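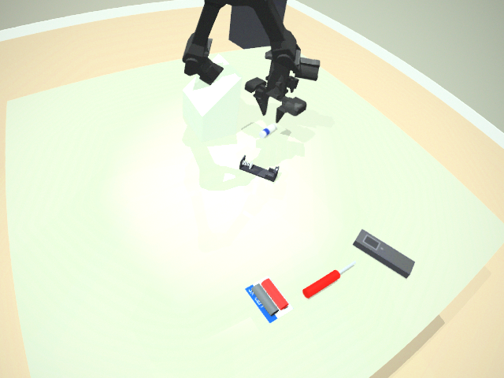 Stop buying grippers off the spec sheet. I mean it. We have now done three rounds of comparing them in sim, two-finger units mostly, and every single time the number everybody argued over was grip force. Every time it was the wrong number.

Quick background. Dundham wanted a pick for mixed small parts. Hand tools, little bottles, battery holders, stuff in retail packaging. Two candidates on the short list, the Guller and the Fothergill. Same arm, same table, same controller. 2591 grasp attempts between them before I called it on Saturday and went home.

The Guller wins on paper. More force, faster close. It lost, for me anyway, and the reason is fingertip shape. Big fingers are fine when the part is a box. Put a small bottle on its side, at an angle, and suddenly you care a lot about how thick the tip is and how close it can get to the table before something touches. Nobody prints that on page one. Page four if your lucky.
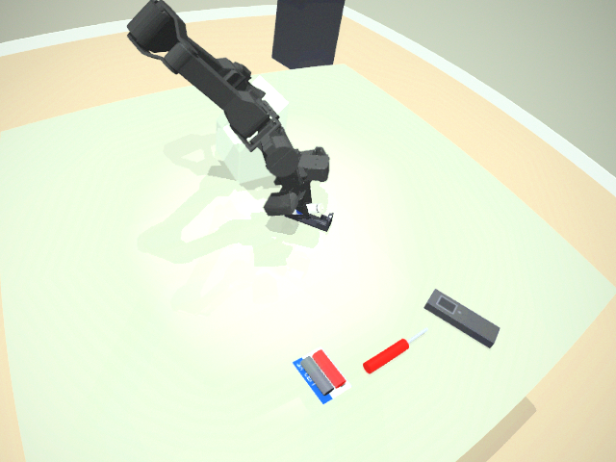 Second gripe, clearance around the wrist. People test the fingers and forget there's a whole stack of joints behind them that has to go somewhere. A grasp can be perfect at the tips and still be no good, the forearm wants to be where the next bin is. I threw out 422 attempts for this alone. Not failed grasps! Good grasps, bad arm pose. If I'd only scored the fingers they would have gone in the win column.

And yes, sim. I know the complaint. Contact is a guess, friction is a guess, a thin screwdriver shaft behaves like nothing you've ever picked up. All true. I still think sim is the right place to do the first cut. You can put the same meter and the same screwdriver back in the same spot 1000 times and swap nothing but the gripper. Try that on a real bench in November with a cold shop and one good power strip.

What sim won't settle is wear. Pads go slick. Hundcombe had a set that looked great for a week and then started dropping things, and no model I have would of caught it. So budget for real hours after. I'd say 2000 cycles on hardware, minimum, before anyone signs.

My vote is the Fothergill. Slower, weaker, skinnier. Send the other one back.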